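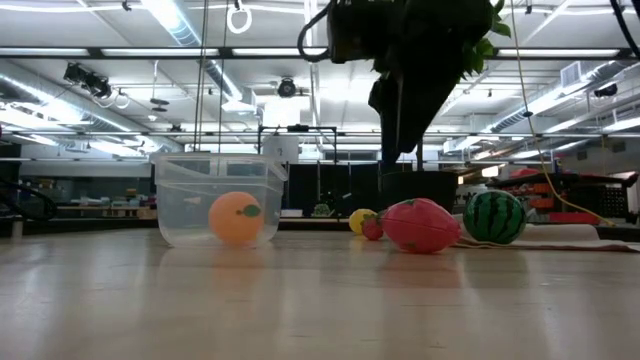 ## What I was supposed to figure out

My part of the group project was the shopping list. Pieter Lambrechts did the arm and Milovan Vukčević did the code, so I got the spreadsheet (thanks, guys!). The question: if the Honcombe lab wants a second fruit-sorting station next September, what do we need to buy and can we do it for $500, arm not included?

I started with the cheap stuff. A clear bin, a set of toy fruit, a cloth to go on the table. I figured this would be pocket change and it kind of is, $51 for all of it, but I want to buy two sets. Toy fruit rolls, and I don't want a whole session to stop over one lost lemon. I also want different sizes in the set, like the big strawberry and the little one, so the gripper doesn't get the same easy job every time.

Then cables. Oh boy. I had $8 down for cables in my first draft and Pieter laughed at me. The new number is $36 and it includes clips, plus one long cable to come down from the ceiling.

The bin was my favorite argument! Milovan wanted a solid color one from Jevstead. I like see-through, so you can check what's in it from the side, like the orange and the two pink ones here.
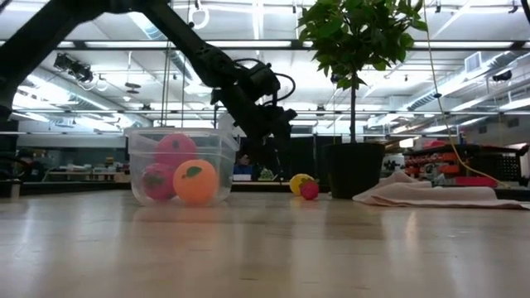
## Still open

- Spare gripper fingers. Van Leeuwen hasn't sent me a quote yet, and that one could eat most of what's left.
- Whether the plant gets a line in the budget. I say yes, Pieter says bring one from home.
- Shipping. I left it blank and need to ask Milovan what he paid last time.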